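Status: stable. Last schema change in November; see Versioning.

# Grelia Menu Text Corpus

Grelia is a set of short menu item descriptions from lunch counters and small cafes, paired with normalized ingredient lists. It is meant for training and testing ingredient parsers. The corpus has 3,484 entries, of which 1,620 carry a hand-checked ingredient list. The rest were parsed by rule and are marked `auto`.

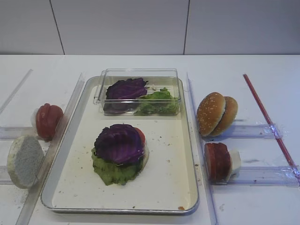
*Layered item with loose leaves; term group `leaf`.*

## Fields

| Field | Type | Notes |
|---|---|---|
| `item_id` | string | stable across releases |
| `raw_text` | string | as printed on the menu |
| `ingredients` | list | lowercase, singular |
| `order_known` | bool | true if the text gives a layer order |
| `source` | string | `ullent` or `gosum` |
| `check` | string | `hand` or `auto` |

Entries from Ullent are mostly printed menus, retyped. Entries from Gosum come from order screens and contain more abbreviations ("lett", "tom", "w/o"). Prices were dropped before release.

## Normalization

Color words are kept only when they separate two ingredients that share a noun. "Red cabbage" and "purple cabbage" map to `red cabbage`; "green lettuce" maps to `lettuce`. Preparation words such as "shredded" go to a separate `prep` list — this list is empty for most Gosum entries.

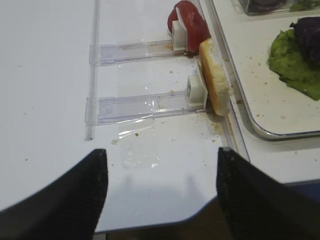
Ketill Lykkegaard objected that merging the two cabbage names loses regional usage, and asked for the printed form to be kept somewhere. It is still in `raw_text`, and release 6 adds character offsets so the original wording can be recovered without a search.

## Loading

1. Unpack the archive and leave the folder layout as it is.
2. Read `items.jsonl` as UTF-8. Fractions and accented letters are not escaped.
3. Filter on `check == "hand"` for evaluation. Scores on `auto` entries mostly measure agreement with our own rules.
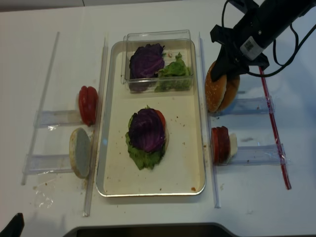
## Splits

The test split holds 500 hand-checked entries. No cafe appears in both train and test. The Eskildsen parser was used for the `auto` entries and should not be reported as a baseline on them.
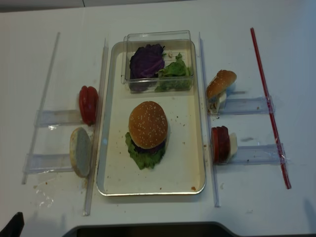

Layer order is the weakest field. Menu writers list what sells the item first, and the printed order often has little to do with assembly. Annotators set `order_known` only when the text says "topped with", "on a bed of" or similar. Side items are a related problem: a burger on a tray with red cabbage and lettuce in a separate clear container can be printed as one flat list, and the parser will put the greens inside the bun. Such entries are tagged `side_ambiguous` where an annotator caught them.

## Versioning

Releases are numbered with whole integers. IDs are never reused. Withdrawn entries stay in `withdrawn.txt` with a one-word reason.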